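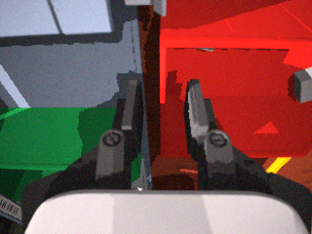 Collecting demonstrations by hand and by remote control
Speaker notes – Sumaiya Bhattacharjee
Flurnden workshop, July 7, 2022

Slide 1. Title

Say name, say group. The talk covers two ways of showing an arm a pick-and-place task: guiding the arm by hand, and driving it from a remote station. Same task family for both, in the lab and in simulation. Questions at the end, except for anything about units, which people should ask right away.

Slide 2. What we set out to measure

Three quantities. Time per usable demonstration. Share of demonstrations thrown out at review. Success of the policy trained on what was left.

Define "usable" before moving on. A demonstration is usable if the object ends in the goal region, the arm never enters a protective stop, and all streams are present from start to finish. A clumsy demonstration that meets those conditions is kept. Someone at the April meeting read the word as "good" and the discussion went off course for ten minutes.

Slide 3. Hand guiding

The demonstrator holds the wrist and moves the arm with gravity compensation on. The gripper is opened and closed with a button on the wrist collar.

Strengths: the demonstrator feels contact directly. New people produce acceptable data in their first session.

Weaknesses: the demonstrator's hands and forearms are in the fixed camera view for most of the recording. We replay the joint trajectory without the person and record video on the replay. Replay doubles robot time and fails if the object shifted during the first pass. Small alignment motions are also poor, since the arm has friction at low speed and people push through it and overshoot.

Pause here. Ask who in the room uses hand guiding. If most hands go up, spend longer on replay failures and skip slide 9.

Slide 4. Remote control

The Ploltden station: a six-axis hand controller, a clutch pedal, two monitors. One monitor shows the fixed view, the other shows the wrist view. Position control with a scale factor set by the operator. We default to a scale of one half.

The clutch matters more than we expected. Operators who clutch often produce trajectories with flat segments where the arm sits still. A policy trained on raw data learns to sit still too. We cut any segment where both the arm and the gripper are idle for longer than half a second.

Mention delay only if asked. The local network delay is small next to human reaction time.

Slide 5. Simulation

The station drives the simulated arm through the same interface, so an operator can switch between the two without retraining. Camera placement on the simulated wrist follows the real mount. Fingers are always in view, and both pads should be visible when the gripper is open.

Point out that contact is the weak part of the simulator. Objects held between the pads creep. We raised the friction value and shortened the time step, and the creep went down but did not go away. Operators adapt by gripping and moving quickly, and that habit shows up in the data.

Slide 6. Data volume

628 demonstrations recorded in total. 161 of those were rejected at review. Leave the numbers on screen and let people do the division.

Reasons for rejection, in order of frequency:
Object outside goal region
Missing or late wrist frames
Protective stop
Operator started before the reset was complete

The second item was our own fault. The recorder wrote to a shared disk until the middle of the collection. Moving it to a local disk fixed most of it.

Slide 7. The wrist view and why operators ignore it

Most operators look at the fixed monitor during the approach and glance at the wrist monitor only in the last few centimeters. Several never looked at it at all until told to. This creates a mismatch: the policy is given the wrist view at every step, while the person who produced the action was not using it.

We tried blanking the fixed monitor once the gripper was near the object. Rejections rose for the first day and then fell below where they had started. Final alignment was tighter. Operators disliked it, and two asked to have the fixed view back as a small inset. We allowed that, and it made no difference we could measure.

Credit the Stanavska group for suggesting the blanking test.

Slide 8. Results

Show the bar chart. Read the axis labels aloud, as the back row will not be able to see them.

Policy trained on hand-guided data: about 65 percent success on held-out object positions. The remote-control policy was better on tasks that need fine alignment and worse on tasks with a firm push at the end. Mixing the two sets gave the best result on alignment and no gain on pushing.

Do not claim that remote control is better. The operators at the station had more practice, and the hand-guided set has fewer object positions. State both limits before someone else does.

Slide 9. Time cost (skip if short)

Hand guiding is quicker per attempt. Once replay is counted, the two methods come out close. Setup at the station is longer, mainly controller calibration. Skipping calibration saves nothing – the axes drift and the operator fights a rotated frame for the rest of the session.

Slide 10. Advice for a new collection

Fix the reset procedure before recording anything. Write it down and tape it to the station.

Limit sessions at the station to 5 blocks, with a break after each. Quality drops after that, and operators do not notice it themselves.

Record the operator's scale factor and every clutch event. We left clutch events out of the first set and had to guess them from the arm velocity later.

Review on the same day. A reviewer who can still ask the operator what went wrong gets a better label than "failed."

Keep the failures. We deleted ours for the first few weeks and now want them back for training a success detector.

Slide 11. Open questions

How much idle time should be cut? Half a second was a guess. Short pauses before a grasp may carry information about uncertainty.

Does practice in simulation carry over to the real arm? The operators think so. We have no controlled comparison.

Can one reviewer label both sets without knowing which method was used? Hand-guided motion is easy to spot, so probably not from video alone.

Slide 12. Thanks and contact

Thank Triantafyllou for the loan of the second controller. Leave the slide with the data format up during questions.

Backup slides, in case: calibration routine, friction settings, full rejection table, recorder timing before and after the disk change.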